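Last updated: February

Subject: Re: [toylib] Loan periods and part numbers for building sets

On loan periods and part numbers, an earlier message to this list asked:

> We are a small toy library and we just moved our records into
> Tzanetos. The import went fine for puzzles and board games, but
> building sets are a mess. Each one came in as a single item with
> the parts listed in the notes field, and the notes don't print on
> the checkout slip. Do other libraries give each part its own
> record? Also, what loan period do you use for building sets? Ours
> is two weeks and a lot of them come back late. We are thinking
> about fines but would like to avoid them.

We went through the same thing at Plundside, so I'll take the two questions in order.

First, the records. Do not give each part its own record. We tried it on the wooden train sets and gave up partway. By that point we had 805 records for what used to be one shelf, and the search page was useless. Anyone looking for "train" got pages of track pieces and had to scroll to find the set. It took two evenings to undo.

What we do now is one record per set, with a short parts line in the subtitle field. The subtitle does print on the slip, at least in the version we run. Keep it plain: "blocks, orange; cylinders, gray; tray" is enough. If you write a full sentence it gets chopped off on the narrow slips. The count goes on a card inside the lid, where the family can see it while they pack up.

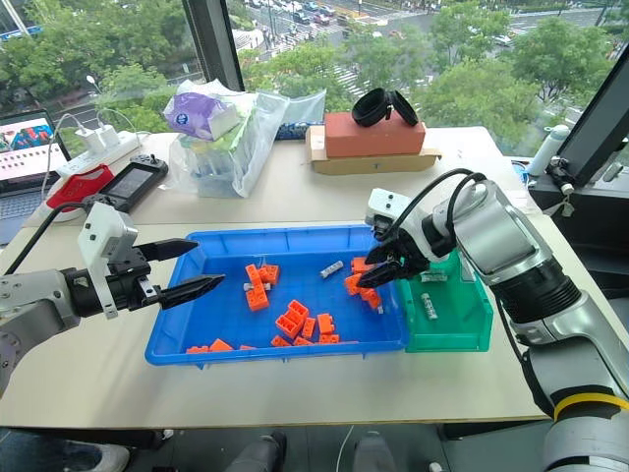 Maren Tilbrook

The card matters more than the record. Ours are index cards in a plastic sleeve, with the set number at the top and the parts underneath. When a set loses a piece for good, we change the card and leave the record alone. Twice a year we go through the cards and bring the records in line with them.

For the set number, use a sticker on the container as well as the lid. Lids wander. We buy Fornberg labels in rolls of 100 and they hold up on plastic, but they come off fabric bags after one wash. For bags we write the number on a luggage tag and tie it to the drawstring.

Second, loan periods. We had two weeks for everything until the spring before last. Puzzles came back on time and building sets didn't. When we asked families at the desk, most of them said the same thing – the child had something half built and didn't want to take it apart. So we changed building sets to 60 days and left the rest at two weeks.

The late returns mostly stopped. The cost is that popular sets are out for longer, and in the weeks before the winter holidays the shelf looks thin. We handle that with holds. If there is a hold on a set, the loan drops back to four weeks and the family gets a note saying so at checkout. It has to be said at checkout. We tried sending it by email afterward and got complaints, which was fair.

We own 523 items in all and building sets are a small part of that, so the long loan doesn't hurt the rest of the collection. If building sets were half of what you lend, I would start with something shorter, maybe four weeks, and see how it goes through one school term. 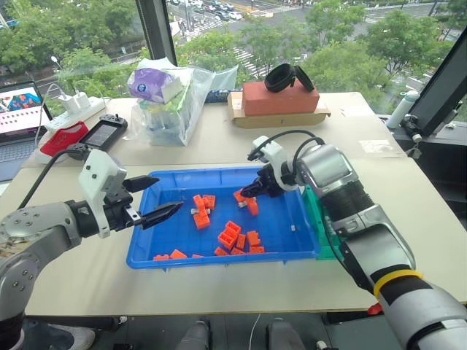
Blue tray on the large table, by the windows

On fines, we don't charge them. We did at one time, and the money didn't cover the trouble of collecting it. A few families stopped coming because they owed a small amount and were embarrassed about it. The Allach branch still charges for missing parts, but only when the part makes the set unusable, and they post the prices at the desk. I think that is reasonable if you need to recover something. For ordinary loose blocks we keep a box of spares and fill the gap from that.

A few smaller points from our own import:

Check the due date setting after you change a loan period. In our case the new period applied only to new checkouts, and anything already out kept its old date and showed up as overdue.

Turn off the automatic reminder until you have fixed those dates. We sent a batch of wrong notices and spent a morning on the phone.

Print a copy of the notes field before you clean it up. Ours had things in it that weren't anywhere else, such as which sets had been donated and which ones had been treated for paint.

I can send our card layout to anyone who wants it. It is one page and works with any word processor. Has anyone gotten the subtitle to print in bold on the slip? We have looked through the settings and can't find it.

Plundside Toy Library mailing list | Contact the list owner | © Plundside Toy Library | Back to top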